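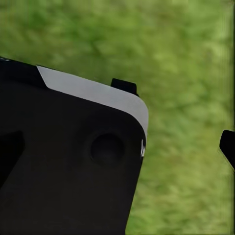

Can you visit the Iltel folklore archive without being a researcher?

Anyone can go on the open day, held on one Sunday in August, and you don't need a letter from a university or a reason. The rest of the year you write ahead and tell them what you want to look at.

I had no letter and no reason, so the open day it was. Iltel is a former grain merchant's house on the edge of Kaijage, a town whose other attractions are a bakery and the road out. The archive holds regional folk tales, charms, weather sayings and a great many opinions on what to do if a hare crosses your path. Go home, mostly.

Doors opened at ten. By ten past there was a line for the tour and a second line of people who thought they were in the line for the tour. Admission was $2, paid into a tobacco tin, and in exchange you got a paper badge with a drawing of a fox on it. Mine fell off in the first room and I found it stuck to my shoe at lunch. 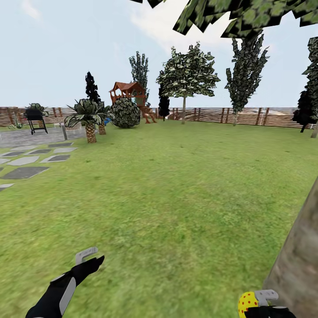 Lawn and slatted fence.

The tour starts with the card index. I'd been warned by a friend that it would be the dull part and she was wrong. In the years before tape, collectors wrote each tale down on cards, and whoever filed them had a system all their own. "Devil" has a drawer to himself. So does "Mother-in-law," directly underneath. There is a section called "Things Heard Through Walls" and another called "Doubtful," and the guide said that visitors always ask for "Doubtful" first. We asked for "Doubtful" first. It contained a man who married a pike.

The pike story exists in 17 versions. In most of them the marriage goes badly, although the pike is rarely at fault. Our guide read the shortest, four lines long, and then the one collected in the next village over, where the pike is a wealthy widow and the whole thing is plainly about somebody's aunt. I liked that she didn't try to tell us what it meant. A gentleman behind me did, at some length, with reference to the moon.

Upstairs are the recordings. You sit in a chair, put on headphones and press a button, and an old woman tells you how the church bell ended up in the river. She stops halfway to shout at a dog. The archive has left the dog in the transcript too, spelled out in full, and I'd say it is the most accurate piece of fieldwork in the building. The listening room seats six. There were a lot more than six of us, so I heard the bell go into the river and never learned if they got it back.

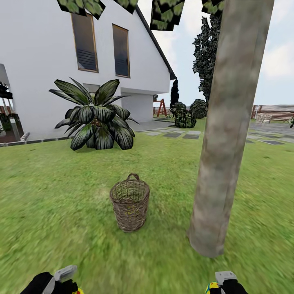
Wicker basket on the grass, by the tree.

Lunch was soup. After lunch came the talk, on household charms, given in the old grain store with 60 chairs and a projector that had been asked to do too much. The speaker's argument was that we think of protective charms as something done in terror by candlelight, when the written evidence suggests a chore. People tucked a nail over the door in the same mood that I change the battery in a smoke alarm. Some of the notes are close to grumbling. One farmer told a collector that he had no idea if the nail worked, but that his wife would notice if it was gone, and this was the larger risk.

During the questions the moon came up again.

The archive is now putting its cards online with a catalog program called Tirnex, and there was a laptop set up in the hallway so you could try it. I typed in "goose" and got nothing. I typed in "geese" and got 200 results, the first of which was about a horse. The young man at the table said they were aware of the horse. It does work well if you search by village, and the scans themselves are lovely, clear enough that you can see where a collector ran out of ink and carried on in pencil.
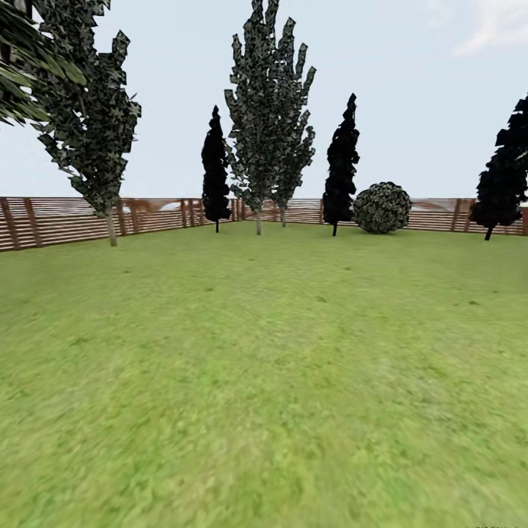

The bookstall

Vultari, the small press that publishes the archive's collections, had taken over the front parlor. I had promised myself one book and bought three. The best is a slim paperback of the pike stories with the sources printed at the back, so you can see who told each one and what they did for a living (two millers, a midwife, a man listed as "between things"). The worst is a hardback of riddles that I've now been carrying around for a week, reading them out to people who used to like me. The hare book had sold out before I got there. Perhaps I should have taken the hint and gone home.

Getting there and back

The bus from the station runs once an hour and drops you by the bakery. From there it's a walk uphill past the church, which does have a bell, and I forgot to ask if it was the same one. Take cash for the tin and for the books. The archive closes at four, and they mean it; the lights went off while I was still in "Doubtful."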